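The Proposal Industry Would Like a Word With You

By Mehwish Pirzada

The ring, I am told, is the easy part. A ring can be bought in a lunch hour. What cannot be bought in a lunch hour is a brass quintet, a rowing boat with cushions and a man in a hedge with a long lens, and for those you need Treron.

Treron is a proposal planner. It occupies two rooms above a bakery in Stulow, a town that until lately was best known for its bypass, and it will arrange for you to ask one other person one question for a fee that starts at 655 pounds. The boat is extra. So is the hedge, if you don't have access to one already.

I went in July, which is high season. The founders asked me to call them the team, so I will. The team wore linen and spoke in low voices, as people do in hospitals and expensive shoe shops. They showed me a wall of happy couples, all caught at the same moment: one kneeling, the other with both hands over the mouth. I asked whether anyone ever reacts with their hands somewhere else. The team said they offer guidance.

The hint economy

Guidance, it emerges, begins weeks ahead. The person being proposed to isn't supposed to know, but must also have had their nails done. This calls for hints. Treron sells a hint plan, under which a friend or sister is recruited to suggest a manicure, a new coat and possibly a haircut, spaced out so as not to alarm anyone. By the morning of the surprise, the only person in Stulow still in suspense is the one doing the asking, who has forgotten his lines and is sweating through a shirt chosen for him to go with the river.

I met one such man on a bench by the weir. He was early. He had been told to arrive at twenty past six for the light, and had come at five in case the light was early too. He and his girlfriend had lived together for eleven years. They had a mortgage, a shed and a cat with a thyroid condition. "I don't know why I'm nervous," he said. "We share a dentist."

She said yes, in case you were worried. The quintet came in half a bar too soon and she looked at them before she looked at him, so they did it again. The second yes is the one on the internet.

And then you have to tell people

My parents got engaged in a car park, during an argument about whether they were in the right car park. There is no photograph. The announcement was made by my mother ringing her own mother, who said "Oh, good," and asked about the weather. I have always thought of this as a perfectly adequate romance and it has lasted through four kitchens.

Today's couple has to think about rollout. There's the close-up of the hand, then the wide shot, then the long caption in which each thanks the other for being their person. Some go further. A wedding blog called Grurken takes submissions from the newly engaged and runs them like dispatches from a royal tour, with a write-up of where they ate and what they wore while eating it. Its editors turn down nearly 80 a month. I asked what gets a couple rejected and was told "beige".

Once accepted, you are followed. Grurken readers have views on the coat. They have views on his shoes, and on whether he is tall enough for the bridge. One pair I spoke to had gone away for a weekend in Oei, a place they chose because it had one café and poor reception, and were greeted at the café by a woman who wanted to know if they had settled on a marquee.
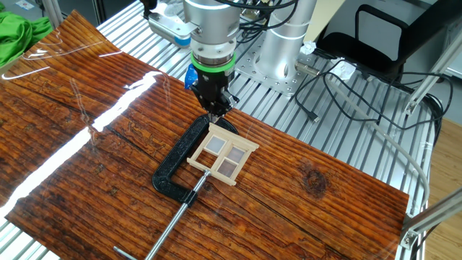 What the neighbours make of it

Stulow itself has adapted. The baker below Treron does a small cake with YES on it and keeps a few blank, which I thought was tactful. Dog walkers know to take the top path after six. The man who hires out the rowing boat has put his prices up twice and bought better cushions, and will tell you, unprompted, that he has never married and is very fond of the river.

I asked the team whether anyone has ever said no. There was a pause, some smoothing of linen. It has happened 2 times. In both cases the photographs were delivered as agreed, in a plain envelope, and one of the couples has since ordered prints.

On my way back to the station I passed the pair from the weir, sitting on a wall outside the chip shop with the ring box open between them and a wooden fork lying in it. She was doing an impression of the trombonist. He was laughing so much that he had to put down his chips — and the long lens, as far as I could tell, had gone home.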